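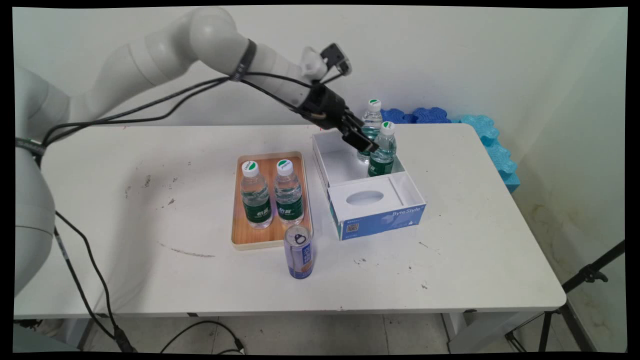
Best way to set up a drinks table for a small meeting room?

Posted by tallpines_26
05/10/2025

So I got put in charge of drinks for our monthly thing at the Birnton building. Long white table against the wall, thats what I have to work with. No fridge in the room, closest one is down a flight of stairs. Budget is tiny. I've got bottled water, a few canned drinks, a wooden tray with a raised rim from home and a white cardboard box.

Things I can't decide:
Bottles on the tray or straight on the table?
Do cans go with the water or somewhere else?
Is it ok to leave stuff in the box or does that look lazy?

Last time (March) I just lined everything up on the table and it was a mess by the break. Rings all over, people's papers got damp. 26 people coming, meeting is two hours. Need to sort this tonight if possible, thanks

Ravinder Arsenault

Used to do this for the Corkham evening classes, 15 people most weeks, sometimes more. Quick version, I'm on my lunch.

Tray, yes. Water bottles standing up on the tray, labels facing out. Put only a few out at once. Rest stays in the box next to it or on the floor underneath. When the tray gets low somebody tops it up. Full tray looks crowded and people knock one over reaching for the back.

If the tray is longer than it is wide, turn it so the short end faces the room. Takes up less of the table and you get space on both sides for cups, napkins, whatever.

Cans off the tray. In front of it or beside it, whichever. Reason is a cold can sweats way more than a room temp bottle and if the tray is real wood you'll get marks in it. Put a folded paper towel under cans if they came out of the fridge. Wipe the tray after, dry it standing up, dont leave it flat on a damp table. I ruined one that way.

Box is fine. Leave it open so people can see it's not trash. Turn it a little toward the door so folks can reach in. If you hate how it looks cut the flaps down or fold them inside, takes a minute with scissors. Don't put the box right at the table edge tho, full box of water is heavier than you think and cardboard slides.

Also: marker. One Sharpie next to the water so people write initials on the cap. Otherwise you end up with a dozen half drunk bottles and everyone opens a new one. Cut our water use a lot.

For 26 I'd get 40 waters and a small pack of cans. Some will come home with you, they keep.

dee_in_holent

just use a cooler?? we have one in the Holent office, ice in the bottom, done. no tray needed

wong1142

Cooler is good if you can park it on the floor but not on that table, it drips out of the drain plug. Ask me how I know.

Agree with Ravinder mostly. Disagree on the cans, I keep one of each kind out where people can see it and the rest in the box. Otherwise they all go for water and you carry the cans home again. If there's caffeine in any of them say so on a sticky note, we had a person up all night.

Two other things. Keep the drinks at one end of the table and the sign in sheet at the OTHER end. That fixes your damp papers. And bring a seperate bag for empties, hang it on a chair close by. If theres nowhere to put a bottle it goes back on the tray, every time.

tallpines_26

ok thanks all, going with the tray + box, cans on a paper towel. sign in sheet is moving to the far end. Didn't think of the marker, adding it to the list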